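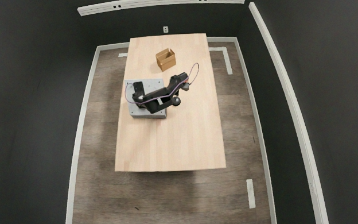 *The Clistari sim room, where you'll be spending your evenings*

# Come and drive our arm! Call for new members and teleoperators

Hello! I'm Lilibeth Evangelista and I look after the simulation side of the Clistari student robotics club. We've got a competition entry to finish and not enough hands to finish it, so I'm writing to anyone who likes the sound of steering a pretend robot arm round a pretend table and getting oddly competitive about it.

Quick bit of background. We're entering the Agbayani Cup again, in the simulated tabletop class. Every team gets the same kind of job: tidy a table full of everyday bits and pieces with one arm, without a person touching the controls on the day. To teach the arm we need people to do the job by hand first, over and over, while the software records what they did. Those recordings are what we call demos, and we want 600 of them before we send anything in. At the time of writing we have nearly 200. You can see the problem.

We started this season in January with a much simpler table and it was (I'll admit) a bit dull. The layouts we're using now have more going on, and the walls have stuff on them, so the arm has to learn what matters and what's just background.

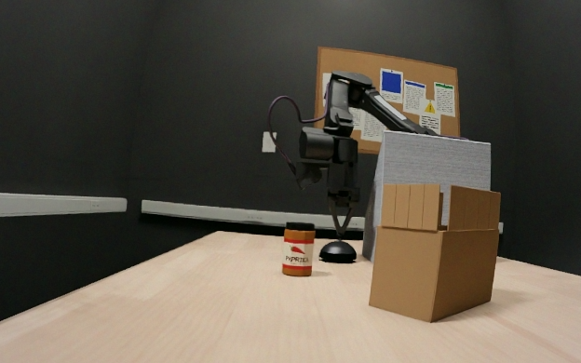 *Gripper over the black dome, with the paprika to one side and the cardboard box to the other*

## What you'd be doing

There are two sorts of place going, and you can put your name down for both if you're keen.

**Teleoperators.** You sit at a desk with a hand controller and drive the arm. Pick up, move, put down, reset, go again. A session lasts an evening, with plenty of stops for tea, and we swap over when people's wrists get tired. You don't need to have done any robotics at all. Our best driver last year was a second-year from the music department who had never opened a terminal, and she was faster than me by the end of her first night (still a sore point).

**Scene builders.** You'd make new table layouts: move things about, change the lighting, add clutter, check that nothing falls through the floor when the physics starts. That last one happens more than you'd think. It helps if you've done a little Python or some 3D modelling, but if you've only followed a tutorial or two then please do still write to me. Someone will sit with you for the first couple of builds.

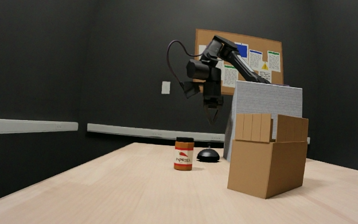

Either way you'll also get a go at labelling. After each session we watch the recordings back and mark the good ones, the bad ones and the ones where somebody sneezed. It's slow work but it's where you learn the most, and I've become a much better driver from watching my own clumsy approaches at half speed. Come in too low and you knock the thing over. Come in too quick and the arm does a horrid little wobble.

## What we're looking for

Mostly patience! And turning up when you've said you will, or messaging if you can't. We're a small group and one missing driver does mess up the evening.

It would be lovely to have:

- people who can do two evenings a week until the end of term
- left-handers (all our current drivers are right-handed and I'd like to see if it shows)
- anyone who writes clear notes, as mine are shocking
- somebody who knows their way round file storage, because ours is a heap

You do need to be a student here, full or part time, any year and any subject. The Cup rules are strict on that, sorry.

## What you get

It's unpaid, I should say so plainly. Your name goes on the team sheet for the Agbayani Cup, your travel to the final is covered if we get through, and Gutana, the little firm in town that sponsors us, puts on a supper for the whole team after the entry goes in. You'd also have your own login for Truvum, our simulator, so you can muck about with it at home once you've had the half-hour introduction.

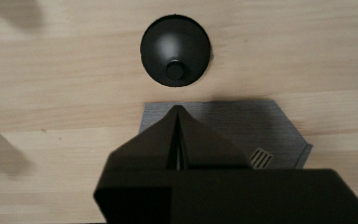 I get asked a lot whether it's hard to judge distance on a screen. It is at first. You have several views to flick between, and everybody has a favourite. I drive nearly everything from the side and only go to the close one for the last bit before I shut the fingers. Others swear by the close one the whole way through. Try them all in your first session and don't worry about your score.

If you're nervous about breaking something, please don't be. You press reset and the table comes back.

## How to join in

Come and find us in room 626, any evening the lights are on, or leave a note in the club pigeonhole with your name, your course, which sort of place you'd like and which evenings you can do. No CV, no cover letter. If you've got access needs or you'd prefer to drive from home, put that in too and we'll sort it out between us.

Taster sessions are running now, and you can bring a friend.

Lilibeth
23/03/2025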